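Posted in August, 4:12 pm, by Florante Magbanua

Re: Prisow results on the desk-tidying set

I've now read the Prisow write-up twice and gone through the rollouts they shared with the list. I want to push back on a few things before everybody starts citing the number.

Two views from the plate task, so we're all arguing over the same thing:

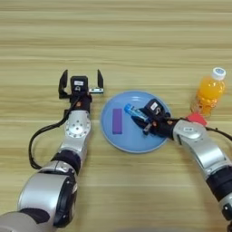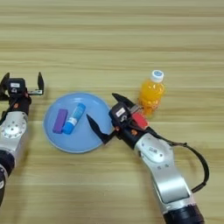
> On the headline number: out of 2220 rollouts we count 1493 as
> successes under the standard criterion (target items on the plate
> at the end of the episode, both grippers open). That is well ahead
> of Cadoline trained on the same demonstrations, which got 969. We
> think the gap comes from the two-stage action head, and we'd
> welcome attempts to break it.

OK, here is my attempt to break it.

First, the success rule. "On the plate, grippers open" is a very forgiving way to score a placing task. An item that gets set down gently and an item that gets let go a little too high and rolls to a stop against its neighbor both count the same. For a glue stick, which is round and wants to roll, that matters. I would like to see a second column where the rule includes how the item arrived. You have wrist cameras on both arms, so the footage ought to be there.

Second, the comparison. I can't find anywhere in the write-up what was done to tune Cadoline. The Prisow settings get a page and a half and the baseline gets one sentence saying defaults were used. Cadoline's defaults were picked for a single arm with a slower control loop. If you drop it onto a two-arm setup without touching the chunk length it stutters, and then it times out, and a timeout goes down as a failure. Räsänen ran into the same thing on the drawer task last year, changed one setting, and most of the gap went away. I'm not claiming the whole gap here would go away. I'm saying the write-up gives me no way to tell, and a paper that leans on a gap that size should.

Third, and this is the one that bothers me most, is the "bimanual" label. As far as I can make out from the rollouts, the right arm does the placing and the left arm mostly waits beside the plate with its fingers open. Fine, plenty of desk jobs only need one hand. But then it isn't evidence that the two-stage head helps the arms work together, and section 4 says it is. Run it again with the left arm parked well out of the way and the left-arm outputs masked. If the score holds up, you have a decent one-arm placing policy and the coordination claim has to come out. If the score drops, I'll happily say so on this list.

There's also the question of how much variety is really in the test set. The appendix says object positions were "randomized within the workspace." Randomized how? By a person moving things a bit between runs, or from a list of sampled positions? I've done it by hand myself and I know what my hands do, they put the plate back near the middle every time. Same question for the lighting and the table. One table, one wood grain, one plate color. A policy can lean pretty hard on that without anyone noticing – ours did, and we only found out when we moved the rig to another room and it fell apart.

I'll give credit where I can. Releasing all the rollouts, failures included, is more than most groups do, and the Omance people still haven't released theirs. The labels are easy to follow. And the motion in the good runs looks smooth to me, with less of the dithering near the grasp that I'm used to seeing. So something is probably there. I just don't think the write-up has shown what it is.

What I would want before I use this number in our own comparison table:

- Cadoline with chunk length tuned, and the tuning budget stated for both methods
- the masked left arm run
- a stricter placing rule, scored by somebody who doesn't know which policy they're watching
- more than one seed (I count 2 in the config files, and only one in the results)

If robot time is the problem, skip the extra seeds and do the masked run. It's cheap and it would settle the argument faster than anything else.

Florante

Comments

hk_lab: Agree on the chunk length. We saw the timeouts too and assumed our install was broken.

Oriel: I think you're too hard on the success rule. Everybody on this task uses it, and changing it now means no old numbers can be compared. Put the stricter one in an appendix.

tmw: Masking the left arm changes the input as well unless you also blank its wrist camera. Which one did you mean?

Florante Magbanua: Mask the actions, leave the camera on. Do both if there's time.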